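### 4.2 Demonstration at the Derkmont open day

The system was shown to visitors during the open day at Derkmont. In August we had prepared a kitchen counter in the demonstration room, and the task list was fixed by Stela Avram before the doors opened. We selected tasks with a drawer, since visitors understand at once what the robot should do and can judge the result by themselves. The visitors stood behind a line of tape and could ask for any task from the list. Each run was started by Caradog Lewis from the operator desk, and no run was repeated in order to obtain a nicer result.

The drawer task has two phases. In the first phase the gripper must reach the white handle and pull. In the second phase the fingers are lowered into the open drawer, and this requires a good estimate of the height of its walls (Figure 3a).
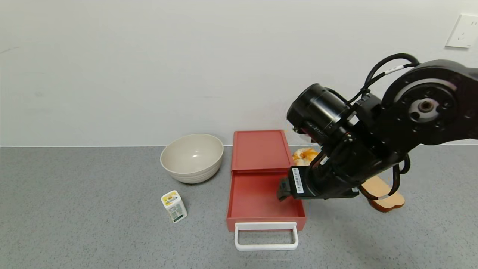
### 4.3 Views used by the controller

The controller receives one view from the head and one from each wrist. The head view is used for choosing the target. The wrist view is used for the last part of the approach, where the arm often hides the drawer from the head camera. The wrist view has its own difficulty: the two fingers always take a large part of it, and a target may lie near the border. In Figure 3b the small carton is in the open space ahead of the fingers, while the red unit with its white handle is in the top right corner. For such views we do not crop the picture, as was done in our earlier work with the Manole controller.

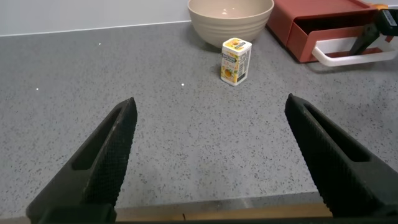 Derkmont, 5 September 2020

The following remarks are taken from the notes which Sylvie Grewal wrote during the day. Over 900 persons came to the building, and 367 of them signed the list at our room. The most frequent question was about speed. Many visitors found the arm slow, and several children asked if it was thinking. A teacher from Prullthorpe wanted to know whether the objects must always stand in the same places. They need not, but all of them must be inside the area that the head camera covers. We also learned that people look at the fingers and very little at the screen, so the explanation on the screen was mostly lost. For the next demonstration we will give it by voice.

Before each run the operator compared the counter with a reference view from the head camera. In Figure 3c the bowl and the red unit are close to the wall, the carton is in front, and the slice of toast lies to the right. The comparison was made by eye. Leszek Wróbel has proposed to make it automatic with the Ulteo software, but this was not ready for the open day. 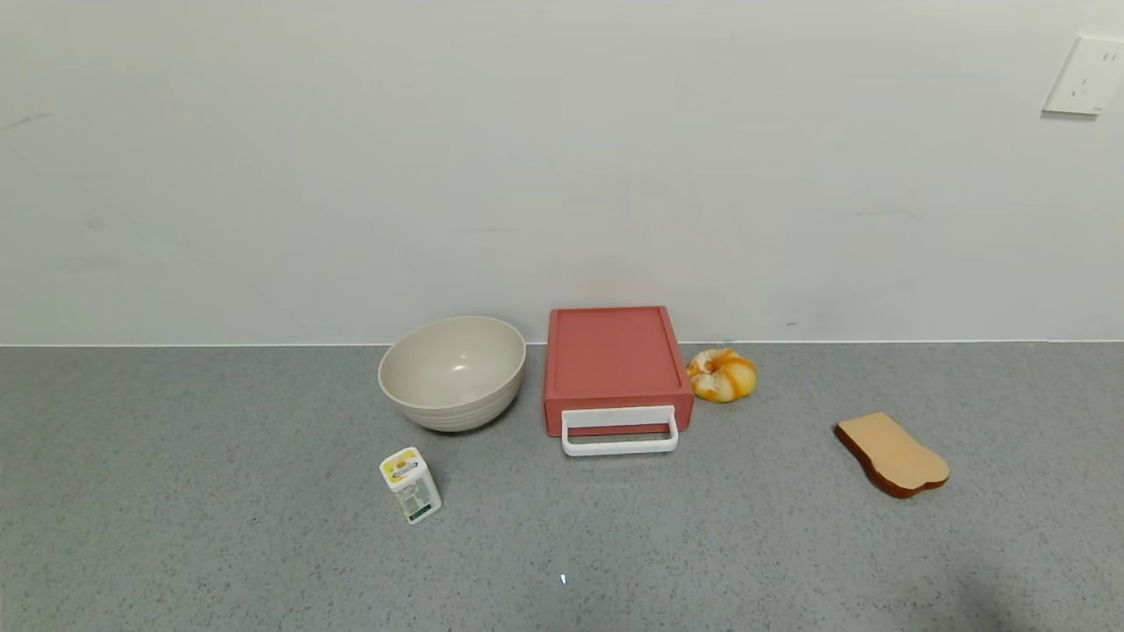 **Figure 3.** Counter used at the open day. (a) Gripper lowered over the open drawer, head view. (b) Wrist view with both fingers. (c) Head view of the counter without the arm.

### 4.4 Limits of the demonstration

The open day was not a controlled experiment, and we do not report a success rate from it.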